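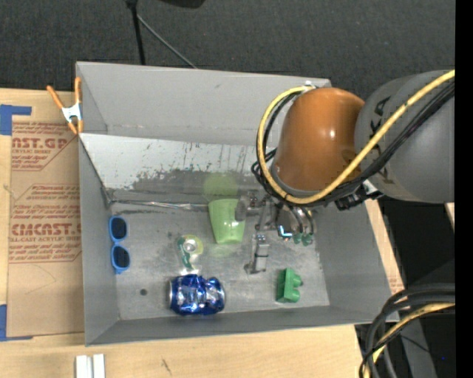
Last changed: June

About Pover

We are a small office in Skivilport. We help workshops and schools to plan the buying of a robot arm and the things which come with it – gripper, cables, bins, spare parts. Kekeli Gyamfi started Pover after nine years in purchasing at Binari.

A first budget plan takes us about 7 working days and costs $155. We do not sell equipment and take no commission. Please keep $2,000 aside for small parts, many buyers forget them. For installation we work together with Addo.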